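Mirnum readme

Hi! Mirnum is the little tool I use to turn gripper recordings into clean training clips. It reads the wrist video, finds where the fingers close and open, and cuts there. I started it in August because trimming by hand was eating my evenings.

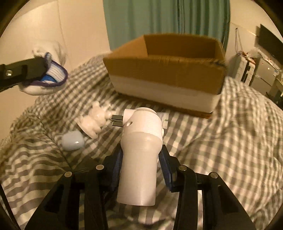 You'll need to set the finger width threshold yourself – the default of 47 suits my grippers and maybe not yours. Clips longer than 2000 frames get split, and anything under 19 gets tossed (turn that off with keep_short). Junhao Dai wrote the Kudodham exporter, so bug him about that one!

Last updated 29 December 2019.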